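Chapter 4
What the Ground Will Cost You

Learning aims

After working through this chapter you should be able to separate the purchase price of a field robot from the cost of owning one, write a site survey a vendor can price against, and recognize a quote that has left out everything south of the wheels.

4.1 The brochure and the lot

Every outdoor robot is sold on grass. The grass is short, level and green, and the machine sits on it at a flattering angle. Buyers then take the machine home to whatever they have, and whatever they have is usually dirt.

Valtteri Leinonen learned this while planning equipment for Jusbridge, a contractor with a great deal of open land to inspect and a modest amount of money to do it with. Two vendors bid. Gatent offered a light wheeled unit at a price that made the finance office sit up. Rizvi offered a heavier one at a price that made them sit down again. Leinonen built a spreadsheet with 48 rows, covering batteries, chargers, software seats, shipping crates and a branded rain cover. He was proud of the rain cover. Not one row mentioned the surface the robot would be driving on.

The Gatent unit arrived in June. By the end of its first month it had used up the year's allowance for wheel bearings, and the line marked "miscellaneous" had grown larger than the line marked "robot."

His colleague Bushra Lodhi rewrote the plan. Her version had 16 rows, and the first five were about ground: soil type, slope, loose material, obstacles under axle height, and distance to the nearest place a person could stand with a toolbox. She sent it back to both vendors and asked for new quotes. Rizvi's went down a little. Gatent's went up a lot, and came with a polite letter about tires.

4.2 Three kinds of money

We will use the following terms for the rest of the book.

Purchase cost is what you pay to make the sales calls stop. It is the easiest figure to find and the one your manager will remember.

Site cost is what you pay to make the place fit the machine, or the machine fit the place: grading, markers, a charging shed, larger wheels. Vendors call these options. They are optional in the way that shoes are optional.

Running cost is everything that repeats. Dust belongs here. So does the operator's time, including the part of it spent walking out to the machine — a figure that surprisingly few budgets contain.

A plan that adds only the first of these is a shopping list. Jusbridge had set aside $2000 for site cost and spent it before the charging shed had a door.

4.3 Reading a site before you price it

A site survey starts with a look from the machine's own height. People stand too tall to judge ground well; a clod you would step over without noticing may be a serious event for a small wheel. Study the view below, then begin the worksheet that follows it. 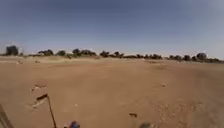
Worksheet 4A: First-pass site notes

1. Describe the surface in one sentence that a vendor could not misread. "Fairly flat" has ended friendships. Name the material and say whether any part of it looks looser than the rest.

2. List the small objects lying on open ground. Where you can't tell stone from scrap, write "unknown" and budget for stone.

3. Note any thin upright item, such as a stake. Ask the vendor in writing whether the sensors will pick it up.

4. Assume a daily route of 1000 meters. Decide which of the three kinds of money pays for each hazard you have listed, and save your answers for the Jorix case in Chapter 5.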